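22/11/2024

The arms have been up at my place for three weeks now. They started out in the shared workshop on Wivthorpe, but the bench there gets booked most evenings and I was tired of unbolting everything at ten o'clock and carrying it to the car. Menaka Munasinghe helped me move them over on a Sunday, and it took most of the day to get the mounts square again.

The job I picked is hanging up laundry. Shirts first, then pants. I wrote in February that shirts would be the hard part, and I had that backwards. A shirt has a collar and shoulders, so there is a sensible place to grab. Jeans are heavy, they twist, and both legs look the same to the software until one of them slides off.

I rebuilt the gripper mounts before starting on pants. The old ones flexed under load, and the fingers would close a little to one side of where I asked. The new housings are pale gray and boxier than I'd like, but the screws are on the outside and I can get one open without taking the wrist apart. Tarmo Šimkus lent me his printer for the second set after mine jammed.
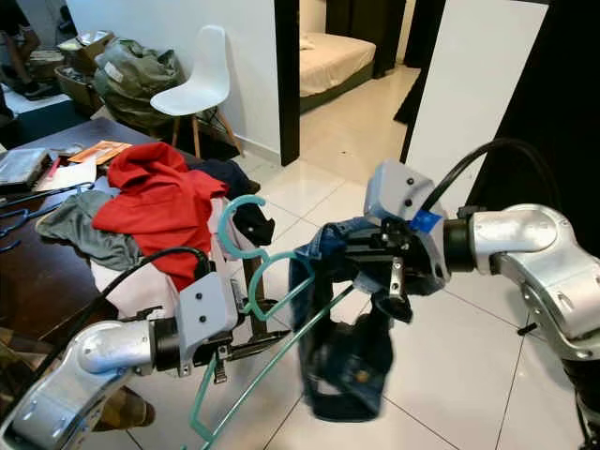
The cables are still a problem. I left a lot of slack so the wrists could turn all the way, and now a loop sometimes catches when the two arms come close together. I tried clips and they popped off. I'll probably try a fabric sleeve next – the Brunet catalog has one in the right diameter, though shipping costs more than the sleeve.

My log has 241 runs on jeans so far. I threw out the first 20 because I had the left and right wrist offsets swapped in the config file and didn't notice until the second evening. What's left is good enough to work with. Most of the bad runs come down to where the first pinch lands. If it's near the waistband, the rest usually goes fine. If it's halfway down a leg, the whole thing bunches up and I start over.

Plastic hangers have worked better than the wire ones. The wire is too thin for the fingers and rolls when they close. I bought a mixed bag of plastic ones and the only trouble is that they aren't all the same thickness, so I have the closing width set per hanger in a small table. It's ugly but it works.

Next on the list is the regrasp, where one arm lets go of the fabric and takes it again higher up. Tarmo thinks I should slow that move to half speed and leave everything else alone. I'll try it this weekend and post the settings if they hold.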